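Keepsake Tins | Care & Storage FAQ
April — by Hanneke Van Beek

Which tin is this page for?
The small pink rectangular one with rounded corners and a printed lid.
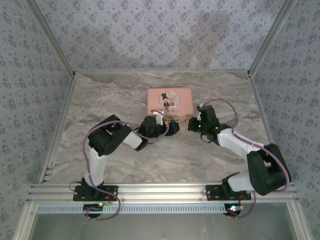 Pink tin, lid up, on the marbled tabletop.

Can I wash it?
Wipe with a barely damp cloth, then dry at once. No abrasives on the print.
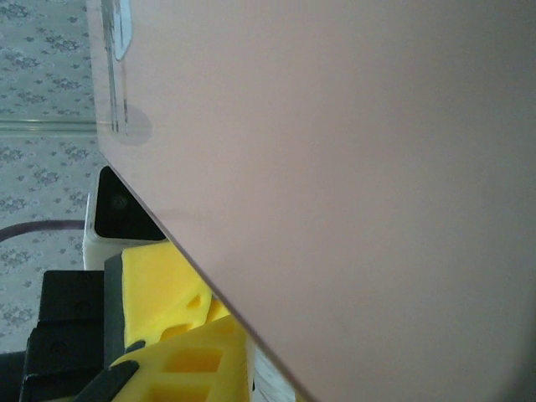

Smudges on other pale, smooth surfaces come off the same way — test a corner first.

How is it stored?
Flat, lid closed, at 36% humidity or a little over.

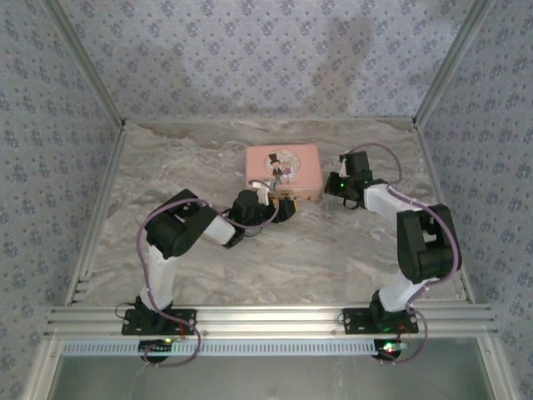

Stack no more than 2 high. Put tissue between them.

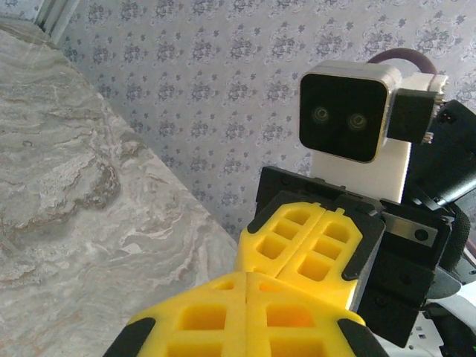

Yellow lattice fingers with black end caps.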